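Home Clothing Fabrics Laundry Index

Garment folding

Garment folding is the practice of reducing clothing to a compact shape for storage or transport. It is distinct from hanging, which keeps a garment at full length.
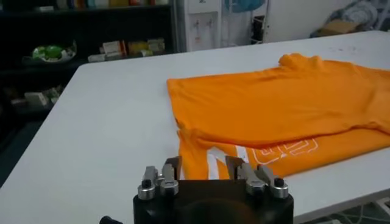
Knitted cotton is usually folded because hangers can stretch the shoulders. The household manual issued at Savden listed 76 folds, seven of them for shirts.
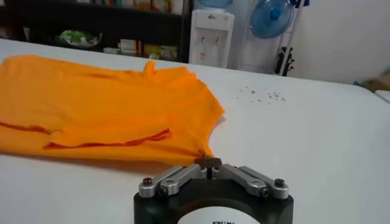

Flat folding begins with the garment laid on a firm surface. Sleeves are turned in before the body is doubled. Fabric near the collar may remain raised, as on the orange T-shirt, and is smoothed by hand. Hems are then matched.

Rolling is the main alternative and is common in travel.
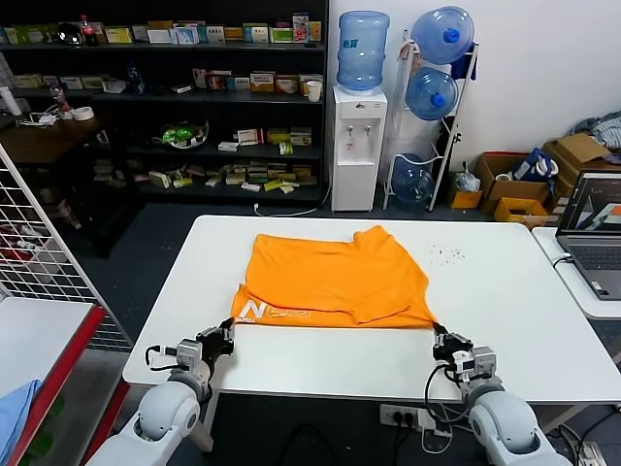

Ineke Van Hecke has disputed this division, arguing that most rolled garments are folded first and that rolling should be classed as a final step.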